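플랄토우(Plaltow) 견학 기록 - 접시 정리하는 방

2024-09-17 작성. 급하게 씀. 오타는 나중에 고칠게요.

아침 버스 놓침. 다음 차 타고 도착하니 이미 다들 로비에 모여 있었음. 안내는 한네 헤멜레이넨(Hanne Hämäläinen) 님. 영어 빠름. 반쯤 알아들음. 출입증 받고, 가방은 보관함에, 물병은 들고 가도 된다고.

순서는 창고 → 포장실 → 접시 정리하는 방 → 휴게실. 원래 창고가 먼저 길게 잡혀 있었는데 지게차 작업 때문에 십오 분 만에 나옴. 선반 높이 엄청남. 사진 금지라 사진 없음. 보관 중인 식기 종류가 842가지라고 했음(적어 둔 숫자, 맞을 거예요). 대부분 낱장으로 들어온 짝 안 맞는 그릇들. 세트로 맞춰진 건 따로 다른 건물에 있고 이번엔 못 봄.

포장실은 종이 냄새. 골판지 칸막이 접는 법 배움. 나는 두 번 찢어먹음. 시리 킨누넨(Siiri Kinnunen) 님이 말없이 새 거 건네줌. 감사.

그 다음이 제일 기대했던 방. 벽지부터 눈에 들어옴. 분홍 바탕에 크림색 항아리랑 덩굴무늬. 할머니댁 안방 같은 느낌인데 상판은 회색 흰색 대리석 무늬. 안 어울릴 줄 알았는데 괜찮음. 파란 플라스틱 통 하나 놓고 접시 옮기는 작업.

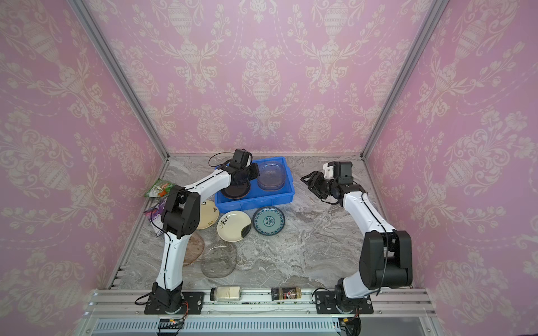

파란 통과 접시들. 통 안에 짙은 색 접시와 투명한 접시.

내 취향은 청록색 무늬 접시. 테두리랑 가운데에 파란 장식 있는 거. 검은 꽃무늬 흰 접시도 좋았음. 유리 접시는 색이 애매해서 뭐라 불러야 할지... 분홍빛 도는 갈색? 옆에 앉은 빌레(Ville Vuorinen) 씨는 "차 색"이라고 부름. 그거 좋네 하고 메모. 무늬 접시랑 유리 접시를 한 통에 넣어도 되냐고 물어봤는데 답은 "그때그때 다르다"였음. 음.

집에서 설거지하고 바로 포개 놓는 버릇 있는데 여기선 싫어할 듯. 유리 접시는 세워서 넣는 게 낫다는 얘기, 포장실에서도 들었음. 사이에 종이 끼우는 건 옮길 때만. 이 부분은 설명이 길었는데 필기를 놓쳤어요. 혹시 같이 갔던 분 중에 적은 분 있으면 댓글 부탁.

그릇은 접시만 있는 줄 알았더니 주황색 대접도 있음. 색이 세서 파란 통 안에서 혼자 튐. 접시 쪽은 앞뒤 줄로 펼쳐 놓으니까 무늬 비교하기 편했음. 뒷줄은 무늬 있는 거랑 까만 거, 앞쪽은 유리 접시끼리. 유리 테두리가 물결처럼 울퉁불퉁한데 이거 닦기 귀찮을 것 같다고 누가 말함. 동감. 근데 예쁨. 까만 접시는 반들반들해서 지문 걱정부터 됨. 우리집 까만 접시도 그래서 안 씀.

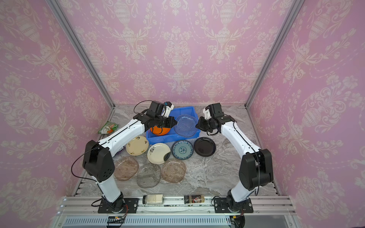

휴게실, 그리고 간식 얘기

커피는 무료. 계피빵은 늦게 가서 없었음. 헤이키 리사넨(Heikki Rissanen) 님이 남은 크래커 나눠 주심. 여기서 질문 시간. 사람들 질문이 거의 다 그릇 값 얘기. 접시 한 장 평균이 얼마냐, 되팔 수 있냐, 뭐 이런. 숫자는 안 알려줌. 보르이르포트(Vorirport) 쪽에서 들어오는 물량이 많다는 것까지만. 하루에 만지는 그릇이 거의 600개라는데 손목 괜찮으신지 궁금.

나는 간식 봉지에 대해 물어봄. 그릇 보다 말고 구석의 초록 봉지가 계속 신경 쓰였음. 무슨 맛인지 궁금해서 ㅋㅋ 포장지 글씨까진 못 읽음. 엘리(Elli Riihimäki) 씨 말로는 봉지류는 그릇이랑 요령이 전혀 다르다고. 잡으면 모양이 바뀌니까. 접시는 안 그렇죠. 마트 봉투에 과자 맨 위에 올리는 거랑 같은 얘기인 듯.
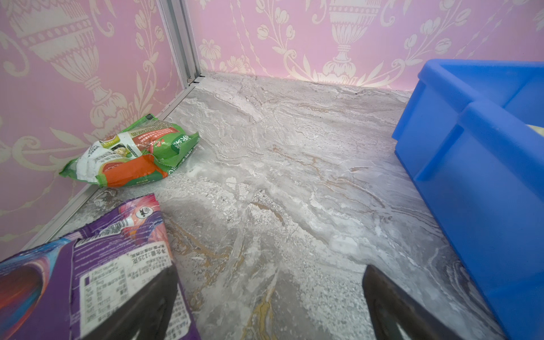 벽 모서리 쪽 초록색 과자 봉지. 주황빛 빨강이 섞인 포장.

가는 법, 기타 메모

- 역에서 43번 버스. 종점 전 정류장. 방송 안 나오니까 창밖 잘 보기.
- 스토로브게이트(Storovgate) 쪽 입구로 가야 함. 정문은 화물용. 나는 정문에서 한참 헤맴.
- 신발은 앞 막힌 걸로. 샌들 신고 온 분은 덧신 빌려 신음.
- 창고 춥다. 겉옷 필수.
- 사진은 접시 정리하는 방에서만 가능. 포장실도 안 됨.
- 화장실은 로비에만 있어요. 미리 다녀오세요.
- 기념품 가게 작음. 접시 안 팜. 행주랑 엽서만. 행주 한 장 삼.

견학은 다음이 2월. 신청은 메일로 받는데 답장이 느린편. 나는 두 번 보냄. 창고 제대로 보고 싶은 분은 오전 팀으로 하세요, 오후 팀은 지게차 시간이랑 겹친다고 들었어요(우린 오전인데도 겹쳤지만).

다음 글은 같은 동네 제이콥스(Jacobs) 도자기 가게. 거기서 찻잔 사고 영수증 잃어버린 얘기까지 쓸 예정. 버스 와서 여기까지만 올립니다.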